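Calibration Intervals Should Follow Use
Gaëtan Barbier
4/1/22

Most teaching and small contract laboratories calibrate their pipettes once a year. The date is printed on a sticker, the sticker goes on the pipette, and until that date passes the instrument is considered good. I have worked under this rule for most of my career and I think it should be dropped.

The annual interval has no technical basis that I have been able to find. It matches the budget year and the service contract. A piston seal does not wear by the calendar. It wears by strokes, by exposure to solvent vapor, and by the habits of the people pressing the plunger. A pipette that delivers buffer twice a week and a pipette that delivers chloroform mixtures all morning will be in very different condition after twelve months, and the sticker on each of them will say the same thing.

When I ran the wet lab at Pickering, we kept a log for every adjustable pipette in the building. Users entered an estimate of strokes at the end of a session. The estimates were crude, but they were good enough to sort the instruments into heavy, moderate and light use. We then checked all of them gravimetrically, with no advance notice to the groups that used them. Of 231 instruments, 39 were outside our own tolerance for systematic error. Only a small part of those were overdue by the calendar. Most were in the heavy group, and most had a valid sticker.

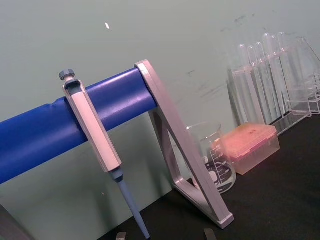
The usual answer to a result like this is to shorten the interval for everything. I think that is a mistake. Sending the light-use instruments out twice as often costs money, takes them off the bench, and exposes them to shipping, which in my experience does more harm to a pipette than sitting still. It also does little for the heavy group, where six months can still be too long.

What I would do instead is split the work in two. Full calibration, with adjustment and a certificate, stays with an outside service and happens when the instrument needs it. Between those visits, the lab runs a short in-house check on a schedule tied to use. Ten weighings at nominal volume and ten at the lowest volume anyone uses will find most of the problems that matter. A trained technician can do this in less time than it takes to pack a shipping box. The balance has to be suitable, the water has to be at room temperature, and the conversion from mass to volume has to include air pressure. None of this is difficult.

A leak check is faster still. Aspirate the nominal volume, hold the pipette upright for twenty seconds, and look at the tip. A drop forming at the end means the seal or the tip cone needs attention. I would like to see this done at the start of every session. In practice I have seen it done mainly during audits.
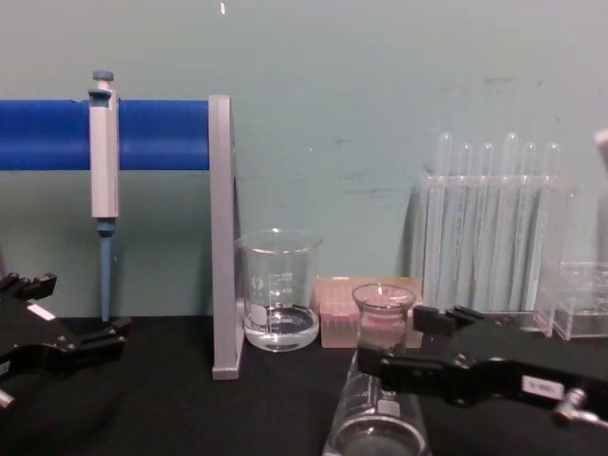
A single-channel micropipette on its stand, next to a glass beaker.

Storage belongs in the same discussion. Hanging a pipette upright keeps residual liquid from running back into the shaft, and it keeps the tip cone off the bench. Labs that buy good pipettes and then leave them in drawers are paying for accuracy twice. At Rendent, where I consulted for one June, the drawers were deep, unlined and shared, and the scratched tip cones we found there accounted for a good part of the leaks. A rack costs very little next to a service visit.

The second half of my argument concerns records. A calibration certificate describes one afternoon. It gives the error before adjustment, the error after adjustment, and the uncertainty of both. The first of these numbers is the most useful one and is the one most often ignored. If the error before adjustment is small every time, the interval can be extended. If it is large, then every result produced since the last visit is open to question, and somebody should be looking at them. I have read quality manuals that require the certificate to be filed and say nothing at all about reading it.

Komix, a small reagent supplier I know well, started plotting the before-adjustment errors against logged strokes. The plot was not pretty, but by the second year they could see which models drifted and in which direction. They moved one model to a shorter cycle, moved the rest to a longer one, and sent out fewer instruments overall. The software was a spreadsheet. Clestia, which makes laboratory management software, now offers a module that does the same job with better graphs, and I have no objection to it, but the spreadsheet works.

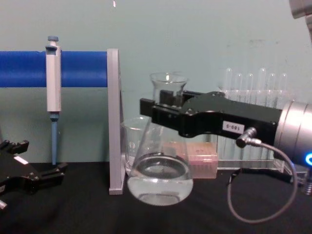 There are fair objections. The first is that auditors expect a fixed date. Some do. In my experience most will accept a use-based interval if the rule is written down, the data behind it are available, and there is a fixed upper limit. I would set that limit at 25 months for light-use instruments and let the checks decide everything shorter.

The second is that stroke logs depend on people filling them in, and people forget. That is true, and electronic pipettes that count their own strokes solve it only for labs that can afford them. One instrument in the Pickering log showed exactly 1206 strokes for three months in a row, and I do not believe that number. But a poor estimate of use still carries more information than a date that ignores use entirely – and the in-house check catches the worst cases whether or not the log is right.

The third is cost in staff time. This one I take seriously, especially for teaching labs, where a single technician may look after several rooms. My suggestion there is to begin with the heavy group alone. Leave the others on the annual cycle for now, check the heavy ones each month, and keep the before-adjustment figures from every certificate in one table. After a year there will be enough data to decide what to do with the rest.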